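In praise of the slow recovery

My neighbour came home from her knee operation in March and was back at the sink, washing up, two days later. Everybody told her how marvellous she was. I told her so myself, over the fence, and I have been a little ashamed of it ever since, for by the end of that week the knee was the size of a melon and she was in bed for the best part of a fortnight.

I was a ward nurse for a good many years, first at Sinberg and then down at the cottage hospital in Malport, and if there is one thing I would change about the way we look after people following an operation, it would be the praise. We praise them for getting up. We praise them for going home early, for managing the stairs, for refusing the second tablet. I can't remember anyone being praised for lying still with a pillow under the leg and letting somebody else fetch the tea, and yet on plenty of afternoons that was the most useful thing a patient did.

Now, I don't want to be misunderstood. Lying about for weeks on end is bad for you, and the physiotherapists who chased my patients up and down the corridor were quite right to do it. When I started out we kept people flat far too long, and they grew weak and miserable and their poor heels got sore. Getting people moving was a great improvement and I wouldn't go back. What bothers me is that we have taken a sensible piece of advice and made a sort of race out of it, and the people who run hardest are very often the ones who ought to be sitting down.

I think a good deal of this comes from the leaflets. The one they handed out at Malport in my last years had a timetable on the back, with a row for every week and a little box to tick. It was kindly meant. But give a retired schoolmaster a row of boxes and he will tick them all by Sunday teatime if it kills him! And the ones who fell behind (there were always some, and it was no fault of theirs) would come back to clinic looking as if they had been sent to see the head. I had a lady in tears once over a box that said "light housework". She lived on the third floor at Nenska Court with no lift, and getting the shopping up was more than light anything.

The other trouble is at home. Families are wonderful for three days. They bring soup and flowers and they plump things. Then the patient is seen walking to the bathroom without a stick, and everyone quietly decides that the matter is closed, and the soup stops. I have never understood why we send so many cards in the first week and none at all in the fifth, when the stitches are long out and the tiredness has properly set in and the person would dearly love to find something on the mat.

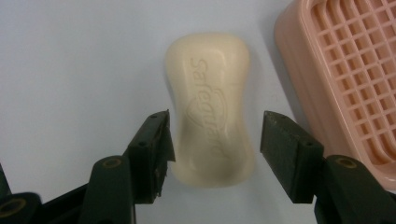

Malport, September 10, 2010

So what would I do, if anyone asked me? I would throw out the timetable, to begin with, and put in its place a page of plain questions – are you sleeping, are you eating, is it hurting more than yesterday, who is doing your shopping. I would have a nurse ring up in the third week as well as the first. I would like to see the old convalescent home on Rivadeneira Road opened again, even a few rooms of it, for those with nobody at home to carry a tray. People tell me that would cost too much, and perhaps it would, but I have seen what it costs when somebody is brought back in by ambulance, and that isn't cheap either.

And I would ask all of us, myself included, to mind what we say over the fence. My neighbour is walking well now, I'm glad to report. She goes as far as the post office and has a sit on the wall before she comes back.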